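Workshop notebook, Wirndale ceramics room
2022-04-03
Written by Dae-han Sung

Second glaze test of the Tudon body, continued from page 81. I write this on Sunday evening while the kiln is still cooling, so the results of the last shelf are not in this entry. Mal-soon, please read the part on sieving before you mix the next bucket.

The question is still the same one. The beige satin glaze (recipe 2703 in the card box) came out well on the old clay in March, but on the Tudon body it makes pinholes on the inside of the bowls, mostly in the curve where the wall meets the bottom. On the outside I find almost none. Byung-chul thinks the bisque is too low. Eleni thinks the glaze is too thick in the curve because it runs down and collects there when we pour it out. Both can be true, and the first test did not separate these two ideas because I changed bisque and thickness in the same firing. This was my mistake and I should have seen it before loading.

So this time only one thing changes per shelf.

Top shelf: bisque as before, glaze as before. This is the control.
Middle shelf: slower bisque with a longer hold of 40 minutes at the top, glaze as before.
Lower shelf: bisque as before, glaze with more water, poured out faster and the bowl turned while it drains.

All bowls are from the same bag of clay and thrown by Eleni, so the walls should be similar. I marked the foot with iron oxide, one stroke for top, two for middle, three for lower. Please do not wash the feet with the sponge, the marks come off very easily before firing. I lost one mark in this way already and had to put that bowl away.

About the sieving. The bucket from Solanki had hard lumps on the bottom when I opened it. I passed it two times through the 80 mesh and the second time there was still some grit left in the sieve, which I believe is feldspar that was never wetted well. If it stays in the glaze, it could make small craters that look like pinholes but have another cause. For this reason I can not fully trust the March bowls anymore. From now on: let the dry powder sit in the water overnight without stirring, then mix, then sieve two times. Gudrun says at Zeltska they always did it so, and they had less trouble with settling too.

Dust is the other suspect. Bisque bowls stand open on the rack for days and we only blow into them before glazing. On the lower shelf bowls I cleaned the inside with a damp sponge and left them to dry until the next morning. I know this is a second change on this shelf. I noticed it only when I was already finished, and I had no more bisque bowls to start again. If the lower shelf is clean, we will have to repeat it without the sponge.
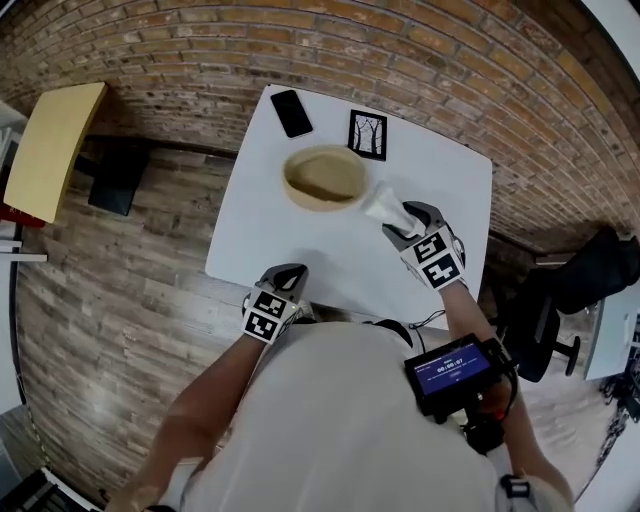

Round beige bowl and tissue at the white table.

Reading of the first two shelves, taken this afternoon when they were cool enough to touch. I used the small lamp held low from the side, it shows the pinholes much better than the ceiling light.

Top shelf: pinholes in the curve on every bowl, same as before. Good, the problem is at least repeatable.

Middle shelf: clearly better. Two bowls have no pinholes I can find with the lens. The others have a few very small ones, and they are in the curve again. The surface is also a little more matte, and I do not know why a slower bisque should do this. Maybe the position in the kiln.

My opinion today is that Byung-chul is mostly right, but not completely. If the bisque was the only cause, I would expect the small ones to be spread over the whole inside.

One more observation. The glaze on the rim is thin on both shelves and the clay color comes through as a brown line. Eleni likes it. I do not like it on the bowls for eating, but it can stay for this test.

To do:
- Unload lower shelf on Monday, not before the kiln shows under 81 degrees.
- Ask Gudrun if she still has her notes about the long hold.
- Order a new 80 mesh, ours has a small tear near the frame.
- Throw 5 more bowls from the same bag, if enough clay is left. Mal-soon has already wrapped it.
- Correct the card for 2703, the water amount written there is from the old bucket.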